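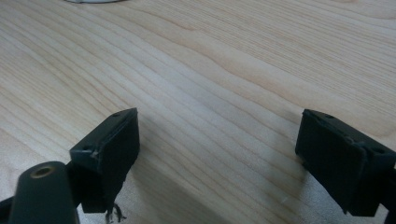

Hace 41 días que no juego al tenis y mi raqueta sigue en la bolsa, detrás de la puerta. El fisioterapeuta, Vilmos, me pidió seis semanas sin saques para el codo, y yo le prometí que iba a cumplir. He cumplido casi todo. Un domingo por la tarde hice algunos golpes contra la pared del garaje, muy suaves, y por la noche no pude abrir un frasco de pepinos.

Empecé a jugar tarde, con treinta y cuatro años, cuando ya vivía en España. En mi ciudad natal el deporte era el balonmano y el tenis lo veíamos solamente en la televisión. Mi primer compañero fue Miłosz Michalski, que también es polaco y que pega la pelota como si estuviera enfadado con ella. De él aprendí a sacar, y ahora comprendo que aprendí mal: todo el esfuerzo lo hacía el brazo y las piernas no hacían nada.

Vilmos me grabó con el teléfono en la última sesión y me enseñó el vídeo muy despacio. Fue una experiencia poco agradable. Yo pensaba que mi movimiento era elegante, pero en el vídeo parece que intento bajar una maleta de un armario.

El plan para octubre es el siguiente. Primero, ejercicios con la goma cada mañana, antes del café. Después, media hora de pista con pelotas blandas, de las que usan los niños, y sin contar los puntos. He cambiado también el cordaje por uno menos duro, y Edmund, que encuerda las raquetas en el club, me ha bajado la tensión dos kilos. Me dijo que voy a perder control. Le contesté que no se puede perder lo que no se tiene, y se rió bastante.

Lo que más echo de menos es el ruido de la pista a las ocho de la mañana, cuando todavía hace fresco y se oye solamente la pelota. También el desayuno de después, con Miłosz quejándose de una bola que, según él, entró.

El torneo social del club empieza en noviembre. Ya me he apuntado en dobles, con permiso de Vilmos y con la condición de sacar por abajo si me duele. A Miłosz todavía no le he dicho esta última parte.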